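# Kitchen table tips for recording robot examples

We collect examples for a learning system at Ostside, in a normal kitchen with normal dishes. These are small habits which saved us time. Some of them are only housekeeping, but the recordings became better when the housekeeping became better.

## Before you start

- Put a cloth on the table. Plain gray is good for us. Spoons do not slide so much, and a bowl makes less noise when it comes down hard.
- Fix the cloth under the table edge with two clips. A fold in the cloth can stop a spoon, and then the arm pushes the fold and the bowl together.
- Wash and dry everything the evening before. Grease on a handle changes the grip, and you will look for the mistake in the wrong place.
- Keep spare dishes in one box close to you — not in the cupboard across the room.
- Check the cables of both arms. Move each arm slowly to its farthest point and look if the cable stays free.

## During the recording

- Do one task for 15 minutes, then rest. After a longer time the hands of the operator get lazy and the movements get short.
- Change the start position of the bowl each time, also a little bit the angle. If the bowl always stands in one spot, the system learns the spot.
- Take the spoon by the handle, sometimes high and sometimes low. Write in the log which one you did.
- Glass is difficult. Do five easy tries with a plastic bowl first, and only after that take the glass one.
- When a spoon falls, do not stop the recording at once. Pick it up with the arm if you can. We keep these tries in a separate folder called Stikum, and they are often the most useful ones.
- Helpers should keep their sleeves and hands away from the table while the arms move. 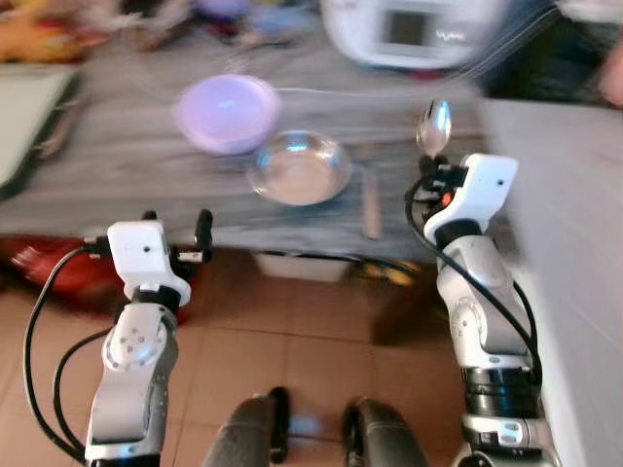 Speed is the other thing which needs attention. A new operator usually moves too fast on the way to the object and too slow when closing the fingers. We ask for an even speed, and we throw away any try longer than 90 seconds.

## After

- Name the files the same day. Ours begin with the task, then the room, then the number: spoon-nesard-27.
- Watch every fifth try again at normal speed. Mark the ones where the grip was bad, even if the task was finished.
- Shake the cloth outside and wash it without softener. With softener it became slippery, and we lost nearly a full morning before we understood it.
- Write down which dishes you used, so the next team can put out the same ones.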